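Journal of Everyday Interiors > Working Papers > Wall Color in Shared Workrooms > Section 4

4. What people told us about living with the walls

Before we get to the survey answers themselves, it may help to say a little more about how the rooms came to be painted the way they are, as many of the people we spoke with wanted to start there, and we found that we could rarely get them to talk about the color of a wall without first hearing the story of the painting of it. The three workrooms at Jotside had been a tired cream for as long as anyone on the staff could remember. When the building was repaired, each room was given a color of its own from the Draline range of flat wall paints: a teal in the first, a soft clay in the second, and a warm gray in the third. The fourth room, over in the Jekar annex, was left cream so that we would have something to compare against.

The teal deserves a few words, because it was the color that drew the strongest feelings on both sides. People who hear "teal" tend to picture very different things, anything from a swimming pool to a dark pine tree, and readers who would like to know what a plain teal wall looks like behind dark equipment can turn to Figure 3. We had worried that so much of one color would feel heavy. A good number of our respondents had worried about the same thing, and told us so at length (and with real affection for the old cream, which we had not expected).

We handed out paper questionnaires in May, after the rooms had been in use long enough for the smell of paint to be gone and for people to have stopped remarking on the change every time they came through the door. In all, 168 questionnaires came back to us. Each one asked the respondent to rate the comfort of the room on a scale running from 0 to 100, and then left plenty of blank space for anything else they cared to tell us. We are very glad that we left that space. The ratings are useful, and we come back to them in Section 5, but the handwritten remarks are where we learned the most, and we have read them all more than once.

Figure 3 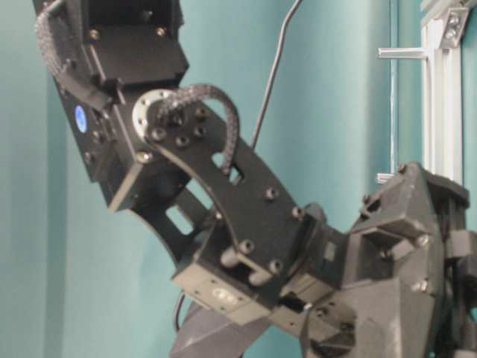 The remark we met most often had to do with tiredness at the end of a long session. Respondents in the teal room wrote that their eyes felt rested when they looked up from close work, and several compared it to looking out of a window at trees. Respondents in the gray room were more likely to say that they had not noticed the wall one way or the other. We are inclined to count that as a kind of praise, though we understand that a person who has just spent a whole season choosing a gray may not hear it that way! The clay room was called cozy by people who used it in the morning and stuffy by people who used it late in the day, and we suspect that the low sun from the west windows has a good deal to do with it.

A second group of remarks was about finding things. Small dark tools, the sort that disappear so easily on a cluttered shelf, were said to be easier to spot against the colored walls than against the cream. We did not set out to test this and would not want to lean on it too hard. It did come up in all three painted rooms, however, and it agrees with what we heard during our earlier visits to the Tosh workshops, where the shelving stands directly against a painted wall and people have strong opinions on the matter.

We should be open about what these answers cannot tell us. People chose their own rooms, and someone who dislikes teal may well have stayed out of the teal room and never filled in our form. The lamps were also replaced during the repairs, so that the painted rooms and the annex differ in their light as well as in their walls. We asked respondents to look at sample cards under the same lamp for 30 seconds before giving a rating, in the hope of evening things out a little, but a card held in the hand is a small thing next to a wall, and we would handle this differently another time.

Finally, there were the respondents who asked us to please leave the annex alone. They liked the cream. They had worked beside it for years, they knew where its scuffs and patches were, and they saw no need for it to be improved. We have passed their wishes on to the building office, along with the ratings for each room, which are set out in Table 2.

Working paper, August 2024 | Contact the editorial office | All rights reserved | Back to top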